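The Stuvport Appeal

Apr 18, 2012

Hatem Sqalli got to the courthouse with 8 minutes to spare and no press pass. Left it in the other coat. The guard knew him, waved him in, told him to tuck his shirt.
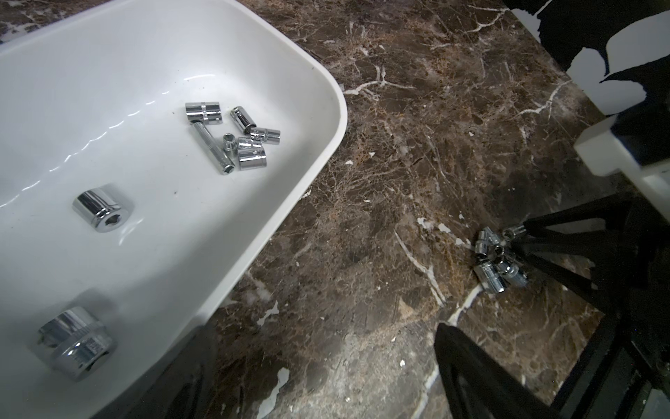 Third floor. Elevator out again. He took the stairs two at a time for one flight and then one at a time for the rest.

The hallway was full. Lawyers on phones, a TV crew from the city eating out of a paper bag, and on the long bench by the water fountain, Mrs. Mosevitz, in the same green coat she wore every day of the trial. Purse on her knees. She looked at him and then at the wall. He'd written a column once saying people in Stuvport should of known about the Kidorine money. People meaning her, mostly. She had kept the books.

He had not been back in her bakery.

"Morning," he said.

"Is it," she said.

Doors opened. Everybody stood up at once and there was that shoving you get, polite shoving, and he ended up in the second to last row next to a kid with a law school sweatshirt. Good enough. You could see the back of Sánchez's head from there. Thinner. Prison does that, or the food does. Gray now too, and it had been shoe-polish black when he was cutting ribbons and handing out scholarships with the big cardboard checks.

The scholarships. That was the part that still got Hatem, nights. The Kidorine Fund, every August, kids on a stage in the heat, their mothers fanning themselves with programs. And no money behind any of it. Over 30 families got a letter that fall from the colleges. One of them was his sister's.

So no, he probably shouldn't have been covering it. His editor had asked him, are you okay to cover this, and he'd said sure, and she was busy and that was the whole conversation.

"All rise."

Three judges. The one in the middle had a cold. She kept a tissue balled up in her fist and read fast, like she wanted to get home to bed. The defense argued that twenty years was excessive for a man his age with no record. The defense argued that the trial judge had let his feelings show. The defense argued a few other things and Hatem wrote them down in the shorthand he'd made up in college, which even he could only read about half of by the next day.

He kept watching the head. It didn't move. Not at excessive, not at feelings.

Then: "We find no error. The sentence of 20 years stands."

Somebody clapped, one clap, and stopped.

The kid in the sweatshirt whispered, "That's it?"

That was it. Months of waiting and it took less time than an oil change. Sánchez turned around while they were putting the cuffs back on him and went along the rows, face by face, like he used to at the banquets. Looking for somebody. He got to Hatem and smiled. The actual banquet smile, the one from the checks. Hatem smiled back before he could stop himself -- pure reflex, twelve years of shaking that hand -- and felt sick the entire way down the stairs.

Outside it was raining a little. The TV crew had Mrs. Mosevitz backed up against a pillar, mike under her chin, asking was this closure, did she feel she had closure.

"I have a bus," she said.

They kept at it. He could have used the quote. He stood there with teh notebook open and the pen going soft in the rain and then he walked over and said, "Ma'am, I'm parked right here," and she looked at the car, and at him, and at the bus going by on the far side of the street without her.

She got in back. Like a taxi. He didn't say anything about it.

At the light on Harbor she said, "Your sister's girl. Did she ever go?"

"She went. Took her 3 extra years. Nights, mostly."

The wipers went.

"Turn here," said Mrs. Mosevitz. "It's quicker."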